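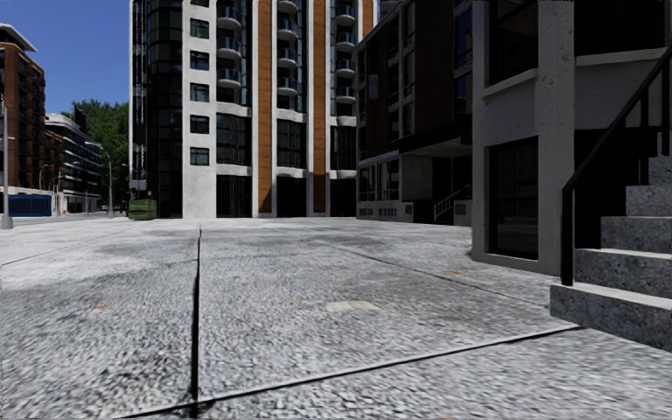 Plaza start, sim city map, stairs on the right. Route B begins on the slabs.

Home | Notebook | Builds | Route logs | Parts list | Contact

4 min read

July, sidewalk delivery project, sim track

Started at 3:00 pm after the lab section cleared out. Goal for the session was to get the planner through Route B without anyone touching the keyboard, then freeze the config for the class demo. Got the first part most of the way. Config is not frozen.

Setup as of now:
Planner branch: pollow-merge
Body: Grandeo (the wide one, not the short test cart)
Map: city block, clear sky, no pedestrians, no traffic
Step cap: 3000 per run

Ramil Dizon ran the planner and I kept the log. We did 13 runs. 8 reached the goal, 3 hit the step cap, and the other two ended in a collision flag, both at the stairs.

The stair problem first. The lowest step sticks out into the plaza and it is the same gray as the paving. The segmentation net calls it ground. Depth does see the step, but our height filter was still set for the indoor map, so anything that low got thrown away. Ramil dropped the filter threshold and the costmap picked up the step right away. The handrail post was never an issue, it reads as an obstacle from well back.

Lowering the filter made the slab joints noisy. The dark lines between slabs come through as thin streaks in the costmap and the cart slows down at each one. It doesn't stop, it just crawls. I tried the median filter from the Jokex team's repo and that cleaned up most of it. The joint that runs up toward the tower is still a nuisance when the cart drives right along it. For now the fix is a small heading offset at the start – ugly, but it works for the demo. Needs a proper answer before the final report.

Also checked whether the pale rectangle in the paving causes trouble. It doesn't. The net labels it ground with slightly lower confidence and the planner goes straight over.

Second half of the session was the sidewalk segment. Same map, separate spawn point under the canopy. Main thing to check was exposure. The cart begins in deep shade and the pavement past it is in full sun, so the label map flickers for the first stretch.

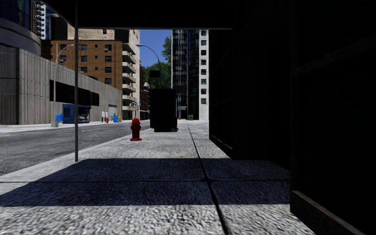
Auto exposure was on for the first few runs and we turned it off after that. With a fixed value the shaded part comes out dark but stable, and the labels hold across the shadow edge. Fitzsimmons (our teaching assistant) wants both settings in the report with the same seed, so I saved the seeds in the shared folder under exposure_ab.

Hydrant and the big black panel past it: the planner has to pick a side. The panel stands in the middle of the walkway and the hydrant is near the curb, so the left gap looks open from far off and gets tight once the cart is close. Two of the step cap runs were this. The cart went left, decided it didn't fit, backed up, went left again. Ramil added a penalty for reversing and then it committed to the right side. That has the dark building wall next to it, and the ledge at the base needs some margin. I set the side margin by hand. Someone please replace my number with the one from the body file.

The third step cap run was my own mistake. I had the goal on the road side of the curb.

Things changed today:
- height filter lowered for outdoor maps only
- median filter on costmap input
- fixed exposure on sidewalk spawn
- reverse penalty on, value is in the config with Ramil's initials

Still open:
- joint streaks without the heading offset
- side margin from body file
- rerun the stairs with a steeper approach angle, coming from the gray building side
- the log viewer drops the last few seconds when a run ends in a collision flag, which are the seconds we want

Stopped when the lab machine was needed for the vision group's training job. Next session is Route B again with the new filter from a clean checkout, no hand edits. If the stairs pass we freeze.

Recent entries
Grandeo body file: wheel spacing fixed
Merging Pollow into main, notes
Route A log, indoor map
Costmap colors and what they mean
Parts list for the short test cart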